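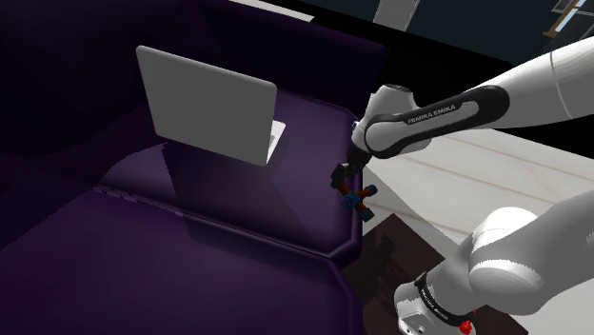
Print this page | E-mail this page
Reading time: 2 min

Work and Automation – handout, week 2
Simulation first, then the shop floor

Read before the seminar. Bring the Griltumness case with you, we start from it.

1. Where the work moves

Old picture: arm gets bolted down, people next to it get trained, or get moved. Still happens. But a lot of the job now happens on a screen before any arm arrives. Rendered rooms, furniture, small things to pick up and put down. A person sets up the room, starts a run, looks at what the gripper did, changes something, starts again.

At Zonari (returns and repacking for home goods) this is a desk job with a title, scene checker. Four years ago the same people were on the packing line. Pay grade went up one step. Hours went from shifts to days.

2. The Griltumness case

Griltumness warehouse, owned by Trurkia. Loose small parts, toys mostly, sorted by hand into bins. Trurkia ran 1805 simulated picks before the first real one. Of those 1324 were passed by the checkers. The rest went back with a note.

Look at the notes, not the pass rate. Who writes them? Former sorters. What they knew about the job:
– which parts roll when you let go
– how hard you can squeeze soft plastic
– when to give up on a piece and take the next one
None of it was in the old job description. Management found out when the first set of notes came in at twice the expected length.

3. What changes for people

Skill. Hand knowledge gets written down. Once it's written the firm has it. Does the worker still have it too? Argue both sides.

Pace. Sorters set thier own speed within the shift. Checkers get a queue. More than 290 clips a day at the busiest point, then a cap was agreed in December.

Body. Fewer sore wrists, more sore eyes and necks. Injury log at the site changed shape, didn't shrink much.

Talk. On the line people talked all day. Checkers wear headphones. Came up in almost every interview and is missing from the company report.

4. The Stüber terms

From the Stüber plant agreement, short version, full text in the reader:
a. Anyone whose task is simulated is told before it starts
b. Notes written by workers count as training work and are paid as such
c. Right to go back to the old grade within a year
d. Stop button stays with the person nearest the arm, whoever that is

Point b is the one firms fight over. Point d sounds obvious, took the longest to write.

5. A warning on simulation

A clean run on the screen says the run was clean on the screen. Friction, dust, a box left in the wrong place – these have to be put in by someone, and that someone has to have seen them. Ask who is in the room when the test list is drawn up.

For the seminar
Half a page: pick a job you have done yourself. What would a checker need to know that your boss didn't? Hand in by 5 pm the evening before. No late ones this time, I have to read them all that nigth.

Print this page | E-mail this page

Comments (3)

packer_turned_desk
Did this job for a year at another place. The queue part is right. We never got a cap.

mlt
Is the full Stüber text the one in the blue reader or the online one? Page numbers don't match.

northgate
Would like more on point c. At our site two people went back to the old grade and their bench had been given away by then.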